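16 Jan 2019

# Repair Estimates Should Be Written Before the Appliance Is Opened

The household repair trade in Mimholm has long operated on a spoken promise. A customer telephones, describes a washer that will not drain or an oven that will not heat, and is told that the technician will "see what it needs" on arrival. The price is settled in the kitchen, often with the back panel already off and the screws in a dish. It is the position of this column that the practice should end, and that every repair firm working in the district should issue a written estimate before any appliance is opened.

The case for the present arrangement deserves a fair statement. Repair is uncertain work. A dryer that trips the breaker may have a worn cord, a failed heating element or a fault in the house wiring, and no one can tell which over the telephone. Firms such as Zumow have argued that a written figure given too early will either be padded to cover the worst case or revised so often that it means nothing. Customers, they add, prefer speed to paperwork.

There is some truth in this, but it confuses an estimate with a fixed price. An estimate may state a range. It may state that the visit fee is payable whatever is found, that labor is charged by the half hour, and that no part will be fitted without the customer's signature. None of these terms depends on knowing the fault. They depend only on the firm having decided how it intends to charge.

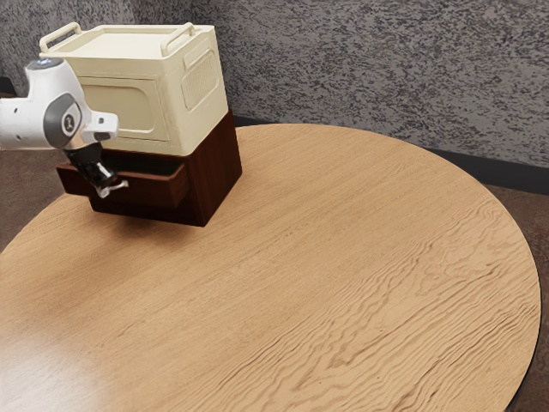
The second objection concerns the workshop. When an appliance is taken away for repair, the customer loses sight of it, and the terms agreed at the door tend to loosen. Small items are the worst affected. A mixer or a radio may sit for weeks while a part is sought, and the owner has no record beyond a telephone number. Modest storage is no fault in itself, provided each item carries a ticket showing the date received, the work authorized and the limit of the charge. The ticket protects the firm as well. A shop that can produce a signed sheet need not argue from memory.

Lument, which services laundry and kitchen equipment in the northern part of the district, adopted written estimates last January. Its service manager, Mireille Lefèvre, reports that the firm issued 763 of them during the year. The form is a single page. The technician completes the top half at the door and the lower half after diagnosis, and work stops if the second figure exceeds the first by more than the margin printed on the sheet. Ms. Lefèvre concedes that the first months were slow. Technicians trained to begin at once disliked standing in a hallway with a clipboard – several said so at length – and some customers signed without reading. Disputed bills nevertheless fell, and the office now spends less time on the telephone defending charges.

Smaller shops may fear the expense. A pad of numbered forms in duplicate can be ordered in lots of 200 or 500, and a lot of 1000 should last a two-person shop well beyond a year. The larger cost is the habit itself, which must be kept even on a busy afternoon. A form that is filled in only when the customer looks difficult is of no use to anyone.

It is sometimes suggested that the matter be left to the market, and that customers who want paperwork will find firms that provide it. A household with a freezer full of thawing food is in no position to compare terms. It will take the first technician who can come. The trade association on Văduva Street already requires its members to display their visit fee, and no member is known to have closed over it. Extending that rule to written estimates would be a modest step.

The association's rules are open for amendment this spring. Members should propose the change themselves, with a transition period long enough for existing stationery to be used up. Firms that are not members should be invited to adopt the same form, free of charge and without conditions.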